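I got to Pauline Bellamy's kitchen at ten in the morning and she already had two pans of quinces going. I'd come to ask her about the cookbook, the little spiral-bound one that half the households in Mudgway seem to own, and I'd planned to be out by lunch. I left at a quarter to five with a jar under each arm.

Pauline is the third person to edit the Mudgway book. The first was Phyllis Blackburn, who typed the whole thing on her dining table and, by Pauline's account, refused to print any recipe she hadn't cooked herself. "Phyllis sent people's cards back," Pauline told me. "With notes! She'd write 'how long' in the margin and underline it. My mother got one back for a lemon pie and didn't speak to her for a whole summer."

I asked whether the lemon pie made it in. It did, on the page after the meat loaf, with the baking time corrected.

The new edition (out in May, if the printer in Flidalby keeps to his word) is the first one to be put together from scratch. Pauline wanted to start over with the old cards, and there were a lot of them, in shoeboxes and cookie tins and one hatbox. She and her neighbor Brenda Lockwood spent most of a winter reading them out loud to each other.

"Brenda has the better eyes and I have the better oven," Pauline said. "So she read and I baked. Some of those cards don't say what the thing is. It'll go, butter the size of an egg, flour to make it stiff, bake till done. Till what's done? Is it a cookie? Is it bread?"

So how do you find out?

"You make it and you see. We had one that we tried as a cake and it was awful, just a doorstop, and then Brenda rolled it thin and it was the best cracker I ever ate. It's in the book as Mystery Crackers. I'm very proud of that one."

She got up to stir the quinces. I should say that they smelled wonderful, like roses and apples, and that I was no help whatsoever. I'd been given a spoon and told to watch the near pan and I mostly ate toast.

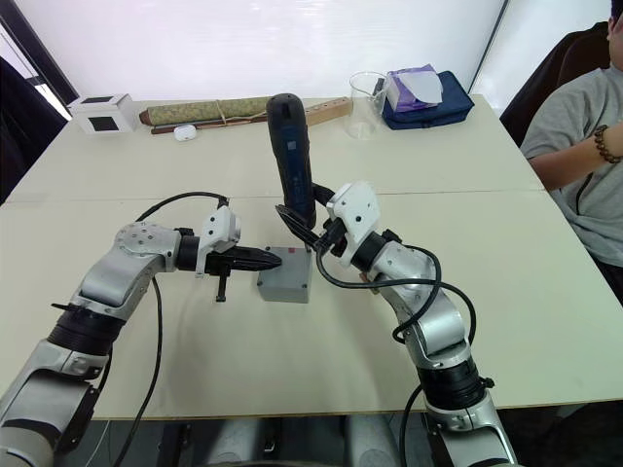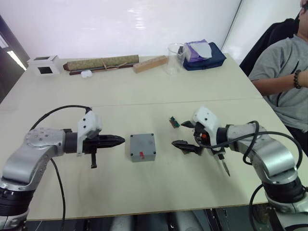
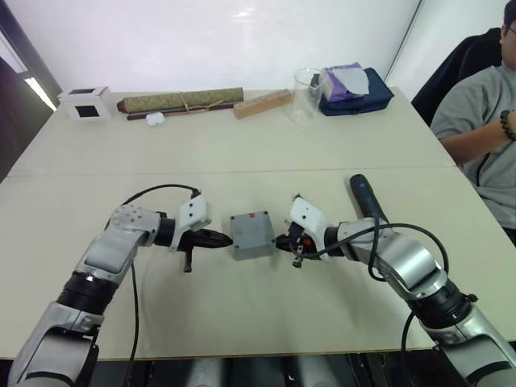 When she sat back down I asked about the preserves chapter, which has doubled in size. Pauline blames Luminița Husar for that, and she says it with a lot of affection. Luminița moved to town with her grandmother's plum butter recipe in her head and nothing on paper, and getting it written down took five batches.

"She cooks by the sound," Pauline said. "I'm standing there with a pencil and a timer, and she's got her ear over the pot going, no, not yet, not yet, now! And I'd say, now what? What changed? And she'd say it got quieter. Well, I'd never noticed that in my life, but it does. It goes from a bubble to a sort of plop."

That's how it's printed, too. Cook until it plops. I think Phyllis might have sent it back, and I said so, and Pauline laughed so hard she had to take off her glasses.

We talked a while about what got left out. She dropped most of the gelatin salads (she kept 2, the ones people kept calling her about) and a whole page of household hints, including one for cleaning silver that she's pretty sure would have taken the finish off a truck. The hardest cut was Cyril Whiteley's chili. Cyril ran the lunch counter at Flukeck for years and his card calls for a spice mix that he bought ready-made and that hasn't been sold in ages. She tried to work it out from memory. She tried cumin, she tried cocoa, she tried some smoked paprika her daughter brought home.

"It was good chili every time," she said. "It just wasn't his. I'd sooner leave the page off than have someone make it and say, oh, I remember this being better."

The print run is 1000 copies, a big jump, and I wondered if that scared her at all. She shrugged. The last edition ran out before Christmas and she's been lending out her own copy ever since, and it came back from one house with a page missing and from another with a whole fried egg pressed in the poultry section. "Flat as a bookmark," she said. "I put it in the compost and I never asked."

By then the quinces had gone that deep brick color and she was filling jars, fast, with a ladle that used to be her aunt's. I asked what she'd cook first out of the new book once it's in her hands. I figured she'd say the plum butter, or the crackers.

"The lemon pie," she said, screwing down a lid. "And I'm going to bake it as long as my mother did, and see which one of them was right."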